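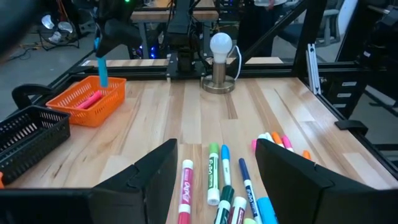 Print this thread | E-mail this thread

Mundport Robotics Workshop
April 18, 2023

1/6 The Mundport workshop has completed the scheduled service of its two-arm sorting cell. The work is summarized in this thread for teams that share the equipment.

2/6 The gripper fingers were removed, cleaned and refitted. Both arms were then returned to their home positions and the zero points were stored again under record 628.

3/6 The wrist camera settings were checked with markers and baskets on the table. Users are asked to leave the lens focus as set.

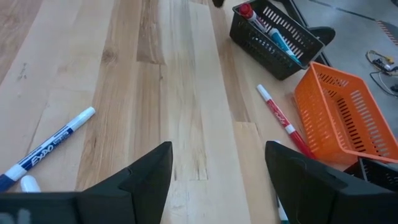 Markers and slotted baskets on the worktable, from the wrist camera.

4/6 Table clamps must be tight before either arm is powered. A clamp that has been moved is to be reported to Malathi Mathew, who keeps the service log.

5/6 Finger screws will be inspected again after 2000 cycles. Replacement finger sets are held in the Fernandes cabinet under part number 2887. Please sign for any set taken.

6/6 The next full service is planned for June. The Flostberg team will receive the same checklist for its own cell. Comments on the wording may be sent to the workshop office.

This site uses cookies to remember your reading preferences. Accept | Settings

Contact | © 2023 Mundport Robotics Workshop | Back to top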